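三、折叠前衣物在台面上的状态

本节讨论的是衣物从堆放到成形之间的中间状态。以往关于家庭衣物整理的研究多记录叠好之后的结果，例如叠件的尺寸、层数和收纳密度，对台面上的过程着墨不多。我们把台面本身也算作整理条件的一部分，材料见图3。 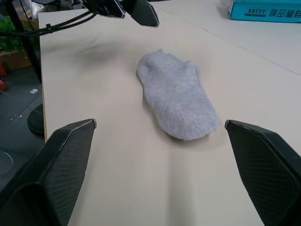
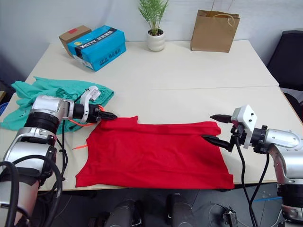
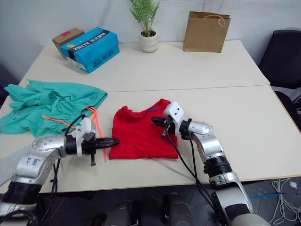 图3 浅色拼接台面上的织物：左或上为浅灰色短袜，其次为摊开的红色针织衣物，最后为叠成近似长方形的红色T恤。

第8卷 第172页

3.1 台面与接缝

台面由两张浅色桌子拼成，中间留有一道细缝。拼接台面在小户型家庭中很常见，平时各作他用，整理衣物时再并到一起。Vestberg住户日志中，多数受访者并不在意接缝，只有在抚平薄料时才会提到它。我们据此把台面分为近侧和远侧两个区域：近侧供折叠，远侧放置暂时不动的物品。图3第三幅中，远侧靠白墙放着鞋盒、小纸箱、一盆细叶绿植和一只带提手的牛皮纸袋，红色T恤则在近侧。这种分区在日志里也反复出现，住户很少专门腾空整张桌子，只清出够叠一件上衣的面积。

3.2 小件：袜子

袜子的面积小，但形状不规则，袜口、袜跟和袜尖三处的厚度不同。图3第一幅的短袜平放于台面，袜跟与袜口一带略有隆起，下缘可见少量松散纤维。隆起处若不先压平，对折后两层容易错位，卷起时也会偏向一侧。本文将袜子的初始状态记为“平放”“扭转”和“团缩”三类，该袜归入第一类。袜口朝向另行记录，不参与分类。

成对与否对整理顺序有影响。住户通常先把单只袜子铺开，待另一只出现后再合并，因此单只袜子在台面上停留的时间往往比上衣更长。Arker分类法把这段停留计入“等待”，我们沿用这一做法，并将等待与折叠分别计时。

3.3 大件：针织上衣

上衣的难点在于边缘。针织面料受拉后会变形，铺开时四边很难同时平直。图3第二幅中的红色衣物大致铺成宽矩形，上缘折叠或重叠成一条横带，表面有柔和的皱褶，右侧近下端略向外展开。按本文的记录规则，上缘有重叠的衣物不记为“完全展开”，而记为“部分展开”。图3第三幅中的T恤已具有叠件的大致轮廓，但领口仍有皱缩，短袖露在上端，领处可见一枚深蓝色小标签。领口是否平整，在住户评分中的权重高于下摆，原因可能是收进抽屉后领口多朝外。

Mets和Stiketti两套评分表对“叠好”的要求不同。前者只看外轮廓，后者还要求袖子不外露。按前者，第三幅中的T恤可以进入轮廓评定；按后者则应记为未完成。本文以Stiketti为主，满分为100，Mets的结果列入附表供对照。两表的评分由Priit Navickas统一复核，复核时不提供住户编号，与初评的一致率为91%。

3.4 相邻衣物

台面上很少只有一件衣物。图3第二、三幅的左侧均有一团青绿色织物，未展开，第三幅中还有一条橙色抽绳搭在上面。待整理衣物堆在折叠区旁边，好处是取用方便，缺点是绳带和袖子容易伸入折叠区。我们把这类情况称为“侵入”，按侵入物是否碰到正在整理的衣物分为两级。绳带单独编码，因为它可以在衣物主体不动的情况下改变位置。

侵入的处理方式因人而异。有的住户先把旁边的衣物推远，有的直接在剩余空间内折叠，折线也随之偏移。下一节先给出折线偏移的测量方法，再讨论它与台面可用宽度的关系。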